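Groveo adds one-tap ticket notes to Prunitz, giving service desk teams their afternoons back

SKULARCOMBE, June - Groveo, the small software firm behind the Prunitz add-on for IT service desks, is very pleased to announce the release of Prunitz 6, which lets support staff write, tidy and file their ticket notes from a single small window without ever opening the full helpdesk system.

Anyone who has worked on a support desk will know the feeling of reaching five o'clock with a long row of calls closed and hardly a word written down about any of them. Prunitz 6 sits quietly in the corner of the screen, notices which ticket is open and offers a short note to fill in while the details are still fresh. The new release comes with 31 ready-made note templates, covering everything from password resets to printer moves, and each of them can be reworded to suit the way a team likes to talk to its customers.

"We spent a good long while sitting beside people on busy desks, drinking their tea and watching where the minutes went," said Bahman Mahmoudi, founder of Groveo. "Most of them were going on screens that took an age to load, and we thought we could do something kinder than that."

Among the first to try it was Jia, a managed services company whose 29 technicians used the early version throughout the spring.
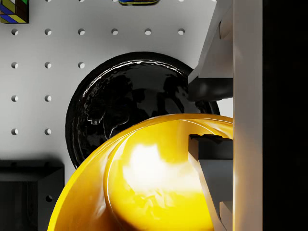

Colour labels are the other addition our customers have been asking for, and we are delighted to have them ready at last. Each queue can now be given its own shade, chosen by the team lead and shared with everybody on the desk. Urgent tickets start out in a deep, glossy yellow, much like the big bowl shown here, and closed ones turn black like the round disc behind it, though both can be changed in the settings.

"My team picked it up over a morning, and I have stopped chasing people for their notes," said Omid Kiani, service manager at Jia.

Prunitz 6 is free to existing customers and will appear in the usual updates panel. New customers can ask for a trial through the Groveo office in Skularcombe, where the team is always glad to talk things through.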